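Subject: Re: [pernville-net] Which port for the long run to the annex?
From: Graziella De Luca
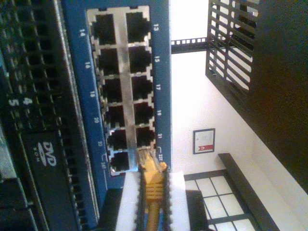 Yellow cable at 23T, with 24T beside it.

Hi Siyabonga, hi everyone,

Sorry to be slow with this. I read your message over breakfast, meant to answer before lunch, and then Gatti's delivery came and that was the end of my day. But it's a good question and I've wanted an excuse to write some of this down, so get yourself a coffee!

Siyabonga Dlamini wrote:

> I'm finally getting ready to move the annex over to the blue switch.
> I have the cable pulled and both ends crimped. My plan was to just use
> 13, as it's the first free one, but Pantelis says you always put the
> long runs at the other end and I should ask you why before I plug
> anything in. Also, does the T after 23 and 24 mean anything? Do I need
> a special cable? And is there any system to the colors, or did you buy
> whatever was in the store?

Pantelis is right, I do put them at the other end, although it's mostly habit. The switch doesn't care. You could put the annex in 13 and it would run exactly as well as in 23T. What I like about that last pair is that the numbers are set apart by those little white brackets, so when I'm on the phone with somebody who has never looked at the rack before, I can say "the two with the T" and they find them right away. Try doing that with 17! The odd numbers go along one side and the even ones along the other, and I can't tell you how many times I've talked somebody into the wrong column (Fulvio, I'm looking at you, and I forgive you).

As for the T itself, I've never found a page I trusted on that, so please check the manual before you read anything into it. I have a copy in the Tudero folder, and I'll gladly scan it if you can't get in. What I can say is that I've used an ordinary patch cable in that pair ever since we set the thing up and never had a complaint out of it.

Now, the colors. There is a system, sort of. Yellow is for anything that leaves the room. Gray is for whatever stays in the rack, and blue I gave up on years ago, when Aušra and I spent a whole evening following one that went nowhere at all. If you've crimped the annex run in gray, don't redo it, just wrap a bit of yellow tape near each end and we'll call it yellow.

A few things while you're in there. Please push the plug until it clicks, and then give it a gentle tug. The boots on the yellow cables are the stiff ribbed kind, and with those it's easy to think the plug is home when it's still sitting at the mouth of the socket. I lost most of a September afternoon to exactly that. If the boot fights you, hold it by the ridges and keep it straight, and don't lean on the neighboring cables for support.

The black unit next to the switch needs its vents left clear too, so bring your slack down the other side if you can. I know the short way is tempting.

Could you also send me the length you ended up with? My notes say the old run was 50 feet, but I think somebody wrote that down from the box it came in. And when you test it, look at the speed it settles on. It ought to say 1000. If you get 100, I'd look at your crimps first (no offense meant, mine are terrible).

I've got a spare bag of plugs from Flistilard that you're welcome to. They're in the drawer under the label maker, which is out of tape again, so whoever is next near a store, please pick some up and I'll pay you back.

Let me know how you get on, and say hello to everybody in the annex for me!

Warmly,
Graziella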